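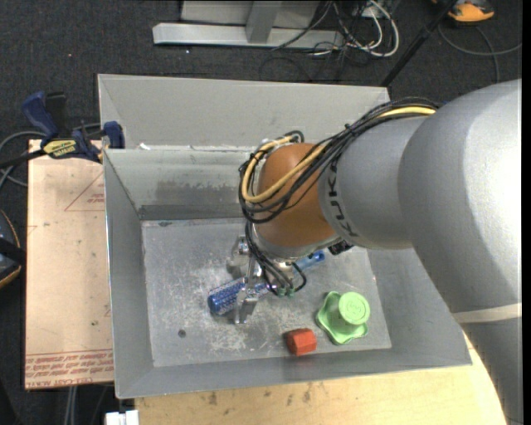 ## 3. Setting up the mixed bin

*Wudine workroom guide, section 3. Last changed 12/5/20.*

If you've done section 2, your Trendwood stand is bolted together and sitting level, and you can get going on the fun part. I love this bin! It's an open gray sheet-metal Fedden, no lid, flat floor, and it takes all the odd-shaped stuff that won't stack, won't nest and won't stay put in a drawer. Big chunky things, knobby things, little blocks. Everything that has a proper home of its own goes in the drawers (section 4).

I've set up a few of these now and made most of the mistakes, so please read the cautions before you start, even if you usually skip them. I usually skip them too.

### 3.1 What you need

- the Fedden bin, with the film peeled off
- the Trendwood stand from section 2
- one sheet of 80 grit sandpaper
- a damp rag and a dry rag
- the Bhuiyan label pack (144 to a pack, so you'll have plenty left for the drawers)
- work gloves
- a marker that doesn't smear
- a small dish or tray for the tiny stuff, see 3.4

No drill. The old version of this guide had you drilling the stand, and I'm sorry if you still have that printout. Toss it.

### 3.2 Getting the bin ready

1. Put your gloves on.
2. Turn the bin upside down on an old blanket and run your fingers (gloved!) along every edge and corner. You're feeling for burrs.
3. Where you find one, give it a few light strokes with the sandpaper, along the edge and never across it.
4. Flip the bin over and do the same with the top rim. Take your time here – this is the part your wrists will rub against every day.
5. Wipe out the inside with the damp rag, then the dry one. Get into the corners, where the sanding dust likes to hide.
6. Leave it to air for 5 minutes before you put anything in.

**Caution:** New sheet metal can be really sharp, especially at the corner seams. Keep the gloves on through step 4. A burr you can barely see will still open up a finger.

**Note:** If yours came with a light film of oil on it, a drop of dish soap on the damp rag takes care of it. Rinse the rag and go over it again with plain water, then dry it well. I skipped the drying one August and had little rust freckles all along one seam by the end of the month.

### 3.3 Putting it on the stand

1. Lock the wheels on the stand, if you bought the one with wheels.
2. Lift the empty bin by its two short sides and lower it onto the top shelf. Get somebody to take the other end if you can.
3. Slide it back until it touches the rear lip.
4. Push down on each corner in turn. If it rocks, go back to section 2 and adjust the feet. Folding up cardboard and sticking it under one corner works for a day or two and then you're down there doing it again (guilty).
5. Stand where you'd normally stand and reach for the far corner. You want to be able to touch the floor of the bin without going up on your toes.

If you can't reach, move the shelf down one notch. I'm on the short side and I have mine two notches down, which also leaves me room to lean over and look straight in.

**Caution:** The Trendwood top shelf is good for 70 pounds, and that's bin and contents together. Don't guess. Put the full bin on a bathroom scale once so you know where you are. It's heavier than you'd think, and the weight creeps up as people drop things in.

### 3.4 What goes in, and how

I got this wrong for ages. I used to just tip everything in from a box, and then I'd spend the rest of the afternoon digging. Now I put things in one at a time, which sounds slow and really isn't.

1. Start with the long pieces. Lay them flat on the floor of the bin, and don't worry if they end up at an angle. If one end is thicker than the other, just let it settle the way it wants to.
2. Next come the wide pieces with knobs or wavy edges. Put them down on their widest side with the knob facing up, so you've got something to grab.
3. Add the small blocks last. They'll slide under the bigger pieces if you put them in first, and then they're gone until cleaning day.
4. Leave some bare floor between things. I like to be able to get my fingers down both sides of a piece without shoving its neighbor.
5. Anything smaller than your thumbnail goes in the dish, and the dish lives on the lower shelf.

One layer is best. Two is okay for a while. When you catch yourself making a third, something has to move to a drawer.

**Note:** Bright colors are your friend. The inside of the bin is gray all over, so blues, greens and reds jump right out at you, and gray or silver pieces just melt away. If you get to pick the color of something that's going to live in here, pick a loud one! For the gray pieces you're stuck with, a wrap of bright tape helps a lot, as long as the tape doesn't get in the way of whatever the piece is for.

**What doesn't go in:**

- glass, or anything that chips
- liquids, even in a closed bottle
- anything with a blade or a point
- batteries, loose ones especially (metal bin, metal floor, bad idea)
- your lunch

### 3.5 Labels

The Bhuiyan labels stick well to clean metal and badly to dusty metal, so give the outside a wipe first. I put one label on the long side that faces me and one on the short side that faces the door. Nothing goes on the inside. Things scrape against inside labels and you end up with gray fuzz on everything.

1. Write the label before you peel it.
2. Keep it short. Mine says MIXED – LARGE, and that's plenty.
3. Stick it below the rim, low enough that your forearm won't brush it.
4. Press from the middle out toward the ends.

If you put one on crooked, peel it right away. Leave it overnight and you'll be scraping.

I don't label the individual pieces. I tried that with the first bin, and the labels curled on anything rounded or textured, and then they were just more litter at the bottom. A list taped to the stand does the same job. Write down what belongs in the bin in plain words ("green, round knob on top" or "long blue, fat at one end") and don't bother with part numbers unless you're the sort of person who knows them by heart.

### 3.6 Keeping it usable

Once it's running there's very little to do. At the end of the day I look in, spread out whatever has bunched up in one corner, and pick out anything that wandered in from somewhere else. Pens, mostly.

Every couple of weeks, do a proper clear-out:

1. Take everything out and set it on a towel.
2. Wipe the floor of the bin and check the seams for rust or grit.
3. Wipe off any piece that feels greasy or dusty.
4. Check each piece for cracks and loose bits. Smooth plastic-type surfaces are easy, but speckled or patterned ones can hide a crack pretty well, so tilt them under a lamp.
5. Put it all back in the order from 3.4.

**Caution:** Don't hose the bin out or leave it to soak. Water sits in the folded seams long after the rest looks dry.

### 3.7 If something's not right

**Pieces roll to one end.** The stand isn't level. Check the feet, then check whether the floor dips where the stand is parked. Mine did, and moving the whole thing over by one floor tile fixed it.

**The bin booms when you drop things in.** Well, set them down gently! If it still bothers you, put a strip of felt between the bin and the shelf. Felt under the bin only, please – inside, it bunches up and traps the small blocks.

**You can't see into the far corner.** Move the lamp to the side you work from and aim it across the bin. Straight down gives you a nasty glare off anything shiny.

**It's always full.** Go back to the list on the stand and see what's in there that isn't on it. With mine it's usually packaging.

Drawers are next, in section 4. Keep the rest of the labels handy, and the marker.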